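Guest Floor Robot: Pre-Shift Check with Comments
Nandlow Residence, second floor
Checked by: Segundo Inga, housekeeping lead
Shift start: 6:30

Rehearsal room first, in the simulator, before the unit is released to the floor. Current room set is Quiroga 18.

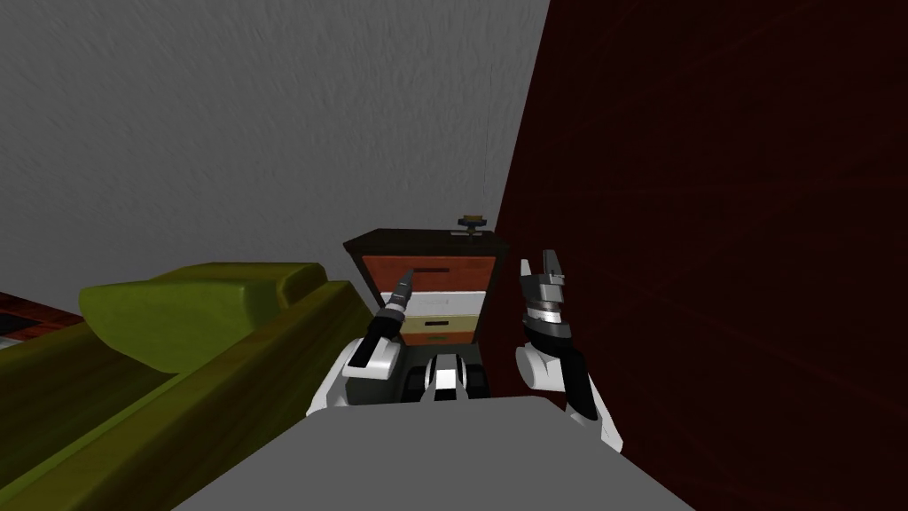
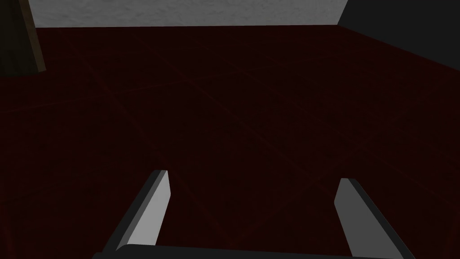
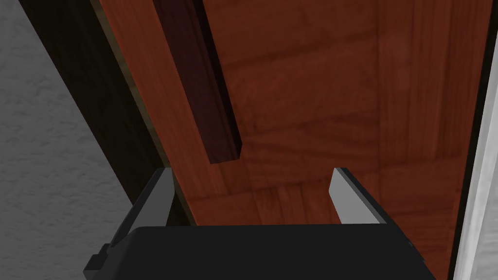 1. Rehearsal room
Room loads with nightstand, sofa and wood panel: OK
Both arms respond: OK
Comment: The room now matches our corner layout. The old set had the nightstand on the wrong wall and staff stopped trusting the rehearsal. Keep this one.

2. Grippers
Open and close on command, left and right: OK
Finger pads on the real unit, wear: REPLACE LEFT
Comment: Pads ordered from Prokier. Until they arrive, no drawer work on the floor. Attendants do nightstands by hand, and the shift sheet has to allow time for it — last month it did not.

3. Drawers and doors
Drawer pull force limit set: OK
Door approach speed set to slow: OK
Comment: Attendants asked for the slow setting. They work beside the unit with their backs turned while making beds.

4. Stop controls
Stop button on body: OK
Stop button on cart remote: OK
Remote carried by a person on shift: NOT OK
Comment: Found hanging in the linen closet. It goes on a belt or lanyard from the start of shift to the end.

5. Floor and hallway
Cords and trash bags off the floor: OK
Charging bay clear: NOT OK
Comment: Linen carts parked in the bay again. There is less space for carts than before the unit came. Request sent for hooks and a second cart bay by room 528.

6. People
Everyone on shift has done the Dundent training: NOT OK, two new hires
Attendant assigned to watch the unit: OK
Comment: Watching the unit is a job. Whoever has it gets fewer rooms that day, and this should be written on the board. Several attendants said they were doing a full list plus the robot. Lifting complaints are down, but walking is up — people go back and forth to clear stuck drawers.

Result: released for hallway and linen runs only. Recheck items 2, 4, 5 and 6 when the pads are in.
Call Prokier service at extension 94 with the unit number, 1923, if a stop button fails.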